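Rustside Tabletop Sim: data card
Release date: 17 May 2020
Maintainer: Leopold Stöckli, Coman

Scope

Simulated two-arm tabletop episodes, rendered from wrist and overview cameras. The rules here apply to every contribution from Brostcombe and Punusthorpe.
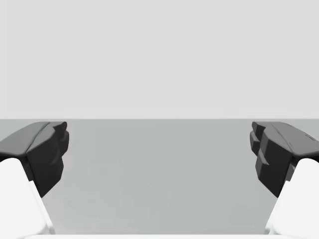

Wrist views are checked before an episode is accepted. Both fingers must be visible on their own side of the view and the gripper must be open at the start. Dark fingertip pads against a plain gray tabletop give enough contrast for the check to run without added markers. Do not recolor the pads or the table.

Rule 2: start state

The space between the fingers must be clear at frame zero. Episodes that start with an object in the grip go in the held_start split. Small tilt of the table edge is allowed and is not corrected.
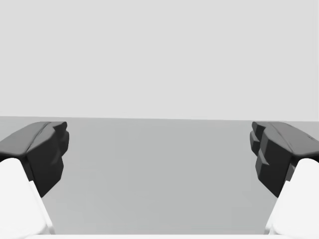 Wrist view, gripper open, nothing held.

Rule 3: objects and overview

Use only meshes from the shared object list. Objects may touch at the start but must not overlap. Shadows stay on. The overview camera is fixed per release.

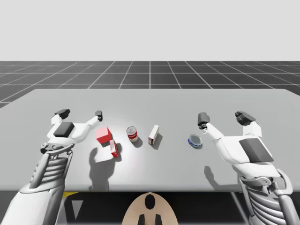

Any change to its pose requires a new version number, and old and new episodes must not be mixed in one split. Reviewers reject a batch if 5 or more episodes fail any rule. Rejected batches can be resubmitted once, with the seed list attached.

Known issues

Batch 13 has missing gripper width logs. A fix is planned for October.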